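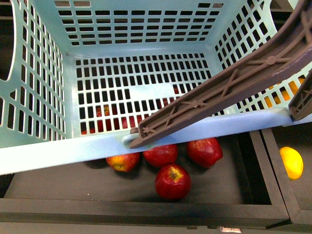
정정 대장

폰두비코 방송의 정정 기준은 단순하다. 오류가 접수되면 원문, 방송 시각, 오류 구간, 정정문의 순서로 대장에 적는다. 정정문은 210자를 넘을 수 없다. 사과의 표현은 한 문장까지 허용되며 부사는 쓰지 않는다. 나는 이 대장을 관리하는 야간 편집자였다.

6월에 접수된 건 가운데 분류되지 않은 것이 하나 있었다. 접수 번호 89. 신고자는 이름을 남기지 않았고, 내용란에는 "새벽 4시 뉴스에서 브롤츠카의 다리가 끊겼다고 했으나 다리는 있음"이라고 적혀 있었다. 편성표에 새벽 4시 뉴스는 없다. 그 시간에는 송출기가 시험 신호만 내보낸다.

절차에 따라 송출 녹음을 확인했다. 녹음 서버 트룰리크는 모든 출력을 한 시간 단위로 저장한다. 4시 파일의 앞부분은 1킬로헤르츠의 정현파였고, 12분 지점에서 신호가 7초간 끊겼다. 그 7초에 목소리가 있었다. 레벨이 낮아 정규화를 거쳐야 들렸다. 여자 목소리가 브롤츠카의 다리가 끊겼다고 읽고, 다음 문장을 시작하려고 숨을 들이쉬는 데서 끝났다.
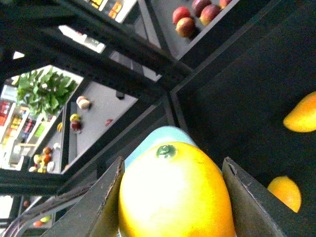 기술부의 소견은 혼신이었다. 슈불 중계소의 수신기가 인접 주파수를 잡는 일은 전에도 있었다. 나는 소견서를 첨부하고 처리 상태를 '당사 보도 아님'으로 바꾸었다. 시스템이 변경을 거부했다. 해당 음성이 당사 자료와 일치한다는 이유였다.

일치 항목은 자료실의 디스크 녹음이었다. 연도는 1946, 제목은 '지역 소식, 낭독 연습'. 방송된 기록은 없다. 연습용 원고였으므로 다리가 끊겼다는 내용도 지어낸 것으로 보였다. 그해 브롤츠카의 다리는 멀쩡했고 지금도 차가 다닌다.
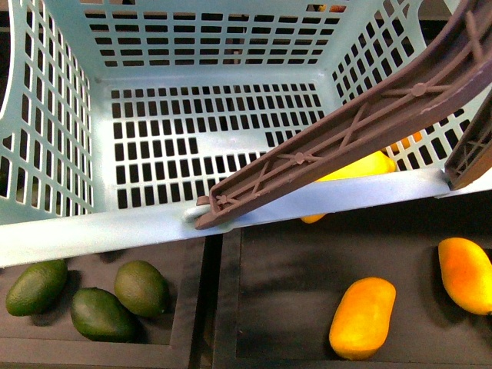
글 도해린
단편 연재 필자, 전 라디오 편집기자

나는 디스크의 디지털 사본을 요청해 두 파형을 겹쳐 보았다. 앞의 7초는 같았다. 사본에서는 들이쉰 숨 뒤로 낭독이 이어졌다. 여자는 "정정합니다"라고 말하고, 다리는 끊기지 않았으며 앞의 문장은 잘못 읽은 것이라고 했다. 연습은 정정문을 읽는 연습이었다. 오보가 먼저 있어야 정정을 읽을 수 있으므로 원고에 오보를 넣은 것이다.

슈불에서 잘려 나간 것은 그 뒷부분이었다. 어떤 경로로 앞부분만 송출되었는지는 확인되지 않았다. 기술부는 자동 점검 때 시험 파일의 주소가 어긋났을 가능성을 적었으나 로그에서 해당 명령은 나오지 않았다.
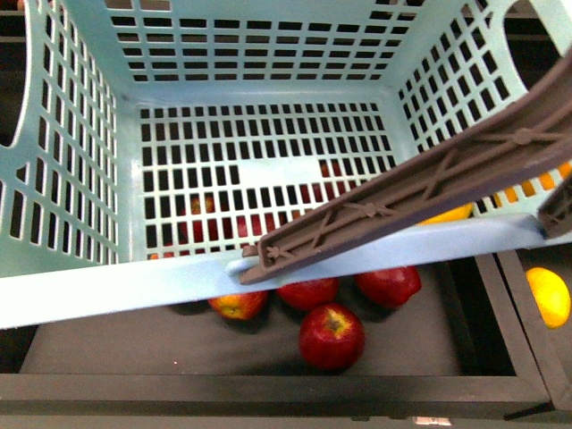

옅은 민트빛 플라스틱 바구니. 직사각형 구멍이 줄지어 나 있다.

규정상 정정은 오류가 난 시간대와 같은 시간대에 내보낸다. 나는 새벽 4시 12분에 시험 신호를 멈추는 작업서를 올렸다. 정정문 란에는 새 문장을 쓰지 않고 사본의 구간 번호를 적었다. 승인은 자정 전에 났다.

그날 밤 나는 조정실에서 레벨 미터를 보았다. 정현파가 멈추고 숨소리가 지나간 뒤 여자가 정정문을 읽었다. 읽고 나서 종이를 넘기는 소리가 났다. 작업서에 없는 구간이었지만 끊지 않았다. 신호는 예정보다 2초 늦게 돌아왔다.

89번의 처리 상태를 '정정 완료'로 바꾸었다. 이번에는 변경이 되었다. 신고자에게 결과를 통지하는 칸은 연락처가 없어 비워 두었다. 5시에 다음 건을 열었다. 일기예보의 풍속 단위가 틀렸다는 내용이었다.

문의: 폰두비코 편집실 | 무단 전재 및 재배포 금지 | 맨 위로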